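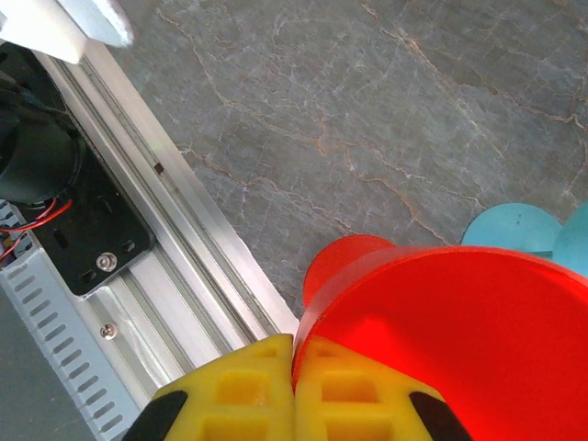
Wrist view – yellow fingers up against the red cup.

Eseo project, equipment progress note, December
To: Sanaa Abdel Rahman
From: Mahsa Kiani
Cc: Younes Zerouali, Obadia Waweru

Sanaa – short one, sorry, quote from Driler runs out before we're all back so I need a yes or no on the items at the end.

Where we are. Two-arm bench is up and in daily use. Current task is picking up and sorting plastic glassware, mixed colors. See-through plastic is harder than we wrote in the proposal. Younes thinks most of it is the lighting, Obadia thinks it's the fingers. We can't settle that without buying a bit of both, so both are in the ask.

Spent since the last note: $421. All small stuff – bolts, cable, a length of rail, one replacement servo. Receipts went to Ghizlane Kettani, she has them coded against the Eseo consumables line. Nothing on that line is overdue. The one from Mitis had the wrong project name on it and has been reissued.

Not spent: the money set aside for a third arm. I'd like to leave it alone for now. We don't have enough hours on the two we've got to say what a third would be for, and it would need a longer rail and probaly a new table. Happy to talk about moving it to next year's budget, but I'm not asking for that in this note.

Fingers. The printed yellow ones are cheap and quick to make, and we can change the shape in an afternoon. What we don't have is any real idea how long a set lasts. Obadia has started a wear log, will send it once there's enough in it to be worth reading. Until then please treat the finger line in the budget as a guess. Sqalli offered to mold them for us. Price per set looked fine, tooling charge did not. Said no for this round, and they know we might come back.

Objects. Stemmed glasses are the main set now. They're light, they roll, and they knock each other over, so resets take longer than planned and that eats operator time more than anything else on the bench.
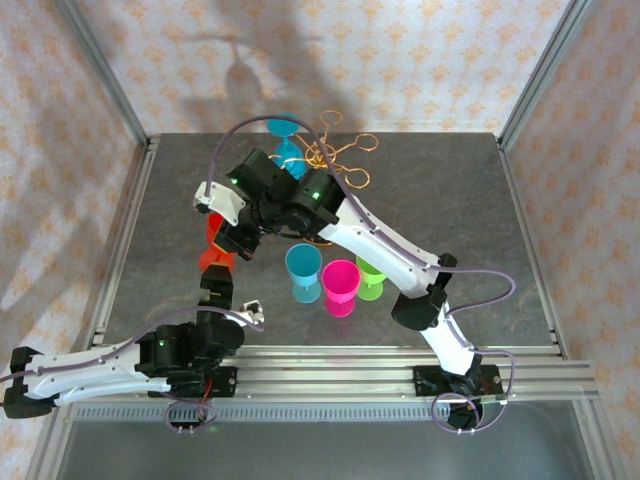

I'd budgeted operator time as if a reset was nothing. Wrong, my mistake. Revised split between Younes and Obadia is in the spreadsheet, second tab. Total hours don't change, just what they get spent on.

Cabling. Needs tidying before anything else gets bolted on. Loops are long and I'd rather pay for proper clips and sleeves now than for a servo later. Obadia has priced it and it's in the Driler quote.

Spares. We ran with no spare servos up to now and it cost us some 3 days waiting on the one that failed. I want a pair on the shelf. Same model, no new setup work.

The ask, all one order from Driler, $1,068 including shipping:
– 2 spare servos
– cable clips and sleeving
– diffused light panel with stand
– filament and rubber sheet for fingers

Fits inside what's left on equipment without touching the third arm money. If you'd rather split it, the servos and the cabling go first and the light can wait.

Lead time is the other thing. Driler says the servos are in stock, the light isnt, and they won't hold the price. Ghizlane can raise the order the same morning you reply, she just needs it in writing.

Wear log and updated hours with the next note.

Mahsa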